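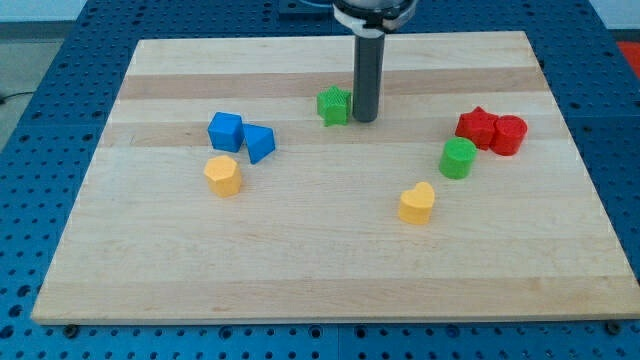
Looking After Wooden Boards

Most boards are ruined by water. A quick wipe with a damp cloth and a drop of dish soap is enough for everyday use. Rinse the cloth, wipe again, then dry both faces with a towel. Stand the board on its long edge until morning. If it dries flat on the counter, one side stays damp longer and the board starts to cup.

Never put a glued-up board in the dishwasher. The strips swell at different rates and the joints open.

Oiling

Use food-grade mineral oil. Olive oil and other cooking oils go rancid. A 500 ml bottle lasts our kitchen more than a year.

Warm the oil by standing the bottle in hot tap water for 5 minutes. Pour a little in the middle of the board and rub it out with a folded cotton rag. Do the end grain twice — it drinks more than the faces. Leave overnight and wipe off whatever is still sitting on top.

A new board wants oil once a week for the first month. After that, go by the look of it. When water drops no longer bead, oil it again. Ours usually needs a coat in January, when the heating is on.

Stains and smells

Coarse salt and half a lemon will lift onion smell and most berry stains. Scrub along the grain, leave it ten minutes, wipe clean. Beet stains may need a second go.

Raised grain

If the surface feels fuzzy after washing, sand lightly with 220 grit once it is fully dry. Go with the grain, brush off the dust and oil the same day.

Warped boards

Lay the board hollow side down on a damp towel overnight. Check it in the morning. Margit Tveit in Otcombe wrote to say she leaves a stack of cookbooks on top, and that a bad one took her three nights.

Boards with a split right through should be reglued and clamped before they go near food again.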